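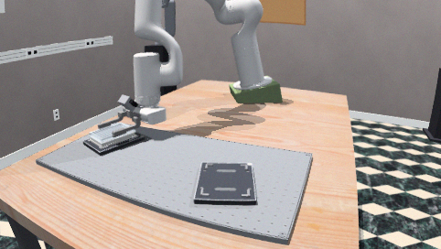

4. Oiling and curing the tabletop

The finish supplied with the Vomcombe table kit is a hardwax oil from Hillex. The can says one coat is enough. We have not found that to be true on softwood or on any top that will see daily use, and the steps in this section assume two coats. If you want to trust the can, stop after step 5 and see how you feel about it in August.

Before you start

Fit the legs first (section 3). Turning over a freshly oiled top to reach the leg bolts leaves marks that have to be sanded out.

You will need the oil, the white pad from the hardware bag, a stack of cotton rags and a sanding block. The kit also includes a foam brush. It sheds. Use it for stirring.

Applying the finish

1. Sand the top with the grain using 100 grit, then go over it again with a finer paper. The Goston sheets in the kit are fine for the first pass but clog quickly on the second.

2. Vacuum the surface and wipe it with a barely damp rag. Let it dry fully. The so-called tack cloths sold for this job can leave a residue, and we don't recommend them under oil.

3. Stir the can from the bottom for 2 minutes. Shaking it puts bubbles in the oil and does very little for the solids stuck to the base.

4. Pour a small puddle at one end and work it along the grain with the white pad. Keep the coat thin. If the surface looks wet and glossy, you have used too much.

5. Wipe off all excess with a clean rag. Change rags often. Oil left standing will turn sticky and stay that way, whatever the label says about self-leveling.

6. Leave overnight, rub down lightly with the used side of the pad, and repeat steps 4 and 5.

CAUTION: Rags soaked in oil can heat up and catch fire without a flame nearby. Lay them flat outdoors to dry, or put them in a metal container filled with water and close the lid. Do not ball them up in the trash.

Curing

The top can be touched the next morning and used gently after a few days. Full cure takes 29 days in a dry room. A cold garage will take longer -- how much longer, we can't say, and we'd be wary of anyone who gives you a number.

NOTE: Sadeghi sells a hardener additive that is meant to shorten the cure. We tried it on offcuts and could not tell them apart from the untreated ones, except by smell.

Until the cure is complete, keep hot mugs and standing water off the surface. Don't lay a cloth or plastic sheet over it either -- the oil needs air.

Leftover oil

Press the lid down all the way around before storing. Keep the can below 38°C and out of direct sun. If a skin has formed when you next open it, cut it out whole and strain what is left. If the oil has turned to jelly, throw it away according to your local rules. Thinning it will not bring it back.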